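Trotters or fake skin for practising stitches at home?

Padix
Second year vet student here, living with three people who don't want meat in the shared fridge. I've been doing my simple interrupteds on pig's trotters from the butcher and I love them, but the smell by day two is grim and I've been told very firmly to stop! So I'm thinking of going over to the synthetic pads. I've got 20 quid left from Christmas, so nothing fancy.

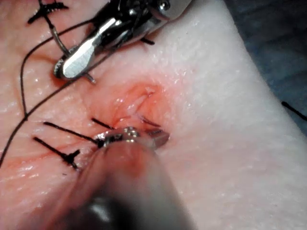
How do you stop the needle dragging when you practise on a synthetic pad?

Setuser
Use a fresh needle and go in at a right angle, then turn your wrist so it follows its own curve. Most of the dragging I see is people pushing the thing straight through. Blunt needles are the other culprit, I was using the same one for weeks and blaming the pad.

fernhill_jo
Gonna disagree with everyone and say stick with trotters. Fake skin teaches you to pull too hard. The first time I closed on a real spaniel I'd have cut through the edge if my boss hadn't grabbed my arm. Freeze them in separate bags and your housemates will never know (well, they might).

Setuser
Not sure that's the pad's fault Jo! You can overtighten on a trotter just as easily, the skin's like a boot. I did my whole first year on one pad from Chowdhury and my tutor, Karthik Gunawardena, only ever moaned about my knots. Mainly that I cut the tails too short, which he could spot from across the room.

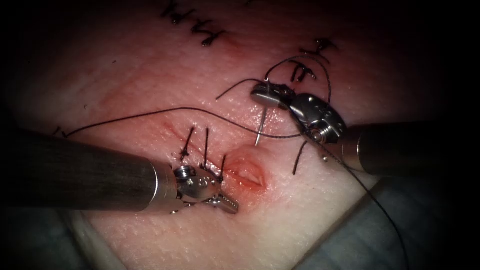

Black thread on pink, with the tails standing up from the knots.

fernhill_jo
OK fair on the tails. I still think you want something with fat under it. Banana skins are better than people say too, they tear the second you get heavy handed.

Padix
Bananas I can get past the housemates! What thread are you all using? I've got a reel of Fludix and it keeps springing back out of the first throw, drives me up the wall.

Setuser
Do a double first throw and keep both ends low while you lay the second one down. And give the thread a gentle pull before you start, it takes the curl out. If it still springs then try a thinner one.

tabby_and_co
We just used old tights over a sponge in my day. Cost me nothing and I passed.

fernhill_jo
Tights!! No drag at all though surely?

tabby_and_co
None whatsoever. Good for learning your hand ties, rubbish for everything else.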